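Equipping a Sandwich Cell on a Student Budget
Final report, Equipment Planning for Automation
Team: Thitima Jaidee, Kamol Mahawong, Ekkachai Nakpan
Advisor: Annick Guérin
Submitted Sunday, December 9, 2018

1. What we were asked to do

Our assignment was to plan the purchase of everything needed to get a robot arm handling sandwich ingredients on a tabletop, and to do it for $2000. The arm itself was already in the lab and did not count against us. Everything attached to it, underneath it or near it did. The plan had to be good enough that next year's group could order from it in February without calling us, and we took the second half of that requirement very seriously.

We named the project Nuchit after a vote in which two of us voted and the third was parking.

The course handout describes budgeting as "an iterative process." In our case this meant that we made a spreadsheet, were told it was wrong, and made another one. There were five versions. Version 3 is the only one that added up correctly and also the only one that forgot the gripper.

2. First budget and what was wrong with it

Our first version spent nearly all the money on the gripper and the camera. Those were the parts we were excited about, and their catalogs had the best photographs. Whatever was left over was entered on a line called "misc." Ms. Guérin circled "misc." and wrote "what is this" next to it. We did not have an answer prepared.

We then made a list of everything that gets touched, spilled on, dropped, worn out or borrowed by other teams during a week of trials. It was a long list and almost none of it was in the budget. Fingertips were missing. So were trays, containers, cable ties, wipes, a work surface that can be cleaned, and the food, or whatever stands in for the food. The emergency stop extension was missing too, although Ekkachai maintains he said it out loud at a meeting.

3. Gripper

We compared two options. The first was the Idard two-finger electric gripper, which was within reach only if we gave up the camera upgrade. The second was a Plotar kit that you assemble yourself. The kit was cheaper by $400, and for a whole week we considered ourselves very clever.

Then Kamol read the Plotar mounting instructions. The kit did not fit our wrist flange without an adapter plate, the adapter plate was sold separately, and the lead time on it was longer than our semester. We priced having a plate machined on campus. Once the shop hours, the material and a second try (we know ourselves) were included, most of the savings had gone. We recommend the Idard. It bolts on, and a bolt pattern that matches turned out to be the feature we valued most.

We also recommend buying the spare fingertips in the same order. Ordering them later means paying shipping twice, and a gripper without usable tips is a paperweight with a cable.

4. What the gripper has to pick up

Most of our arguments were in this section. A gripper's catalog page gives you stroke and force, and those numbers are fine if you plan to spend your life lifting blocks. Sandwich parts are less cooperative. A bun is round and has its own ideas about staying upright. Lettuce is thin and ruffled, and lies close to whatever it's on, so the fingers have very little to get hold of and the tray floor is right there waiting to be hit.

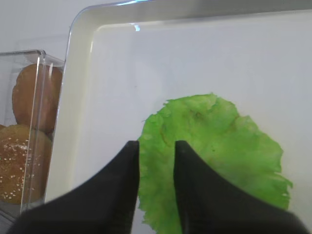 For planning purposes this means the money has to follow the flat items. Anything chunky can be picked up by nearly any gripper we looked at. We therefore set aside funds for a second tip design with a thinner end, and we wrote the tray specification around finger clearance: a raised rim is useful for keeping ingredients in, but it also takes away room at the edges, so the tray should be bought large. Thitima first proposed a smaller one to save table space. She withdrew the proposal after drawing it to scale with the gripper next to it.

Color matters as well, in a boring way. White trays are cheap, easy to wipe and make green things easy to find. They also throw glare back at a camera if the lights are in the wrong place. We put a diffuser panel in the budget. It costs less than a week of adjusting software to ignore a shiny spot.

5. Containers

We want clear plastic boxes for the buns. Everyone standing at the table can then check what is in them without lifting anything or asking Kamol. The drawback is that clear walls are difficult for some depth cameras, and we noted this for whoever does the vision work. We are aware that "noted for whoever does the vision work" is how problems get passed down through this lab. We have inherited a few ourselves.

Boxes scratch, so we budgeted for replacements. They are the cheapest line in the plan and the one we expect to be used up first.

6. Air, or why we have no suction line

An early version included a vacuum cup and a Filtlow inline filter to keep crumbs out of the pump. Ketsara Srisuk, who runs the lab's equipment room, asked whether we had a pump. We did not. She asked whether we had priced a pump. We had priced the filter very carefully. The suction option was removed from the plan and may be revived by a group with compressed air and better manners about reading their own parts list.

We still think suction deserves a look for sliced items. It should be planned as its own purchase with its own money, and not squeezed into ours.

7. Schedule

The February order date is driven by the gripper. We suggest two orders. The first contains the gripper, spare tips and mounting hardware. The second, placed after the gripper has been mounted and moved around a little, contains trays, boxes, the diffuser and consumables. We originally wanted a single order for neatness. Then we thought about what would happen if the real clearance differed from our drawing, and how many trays of the wrong size a person can find uses for at home.

Someone also has to be at the receiving desk. Our request form went back and forth for 38 days, most of them spent in a tray of a different kind, on a desk whose occupant was at a conference. Start the form early. Start it before you know what you're buying, if the office will let you.

8. Recommendations

Buy the Idard and its spare tips together. Check the flange before falling in love with anything.

Keep a real contingency line with a name and an amount. Ours is called "contingency" and has survived two reviews, so the word seems to help.

Plan the small stuff first. Our final version has a smaller camera than we wanted and far more plastic than we expected, and it fits under the limit with enough left over for wipes.

9. Who did what

Thitima did the layout drawings and sections 4 and 5. Kamol handled the quotes and read the manuals, including the ones we should have read before getting quotes. Ekkachai kept the spreadsheet and would like it recorded that the missing gripper in version 3 was a hidden row. Thanks to Ms. Guérin for the circling, and to Ketsara Srisuk for asking about the pump.

The spreadsheet is in the course folder. Use version 5.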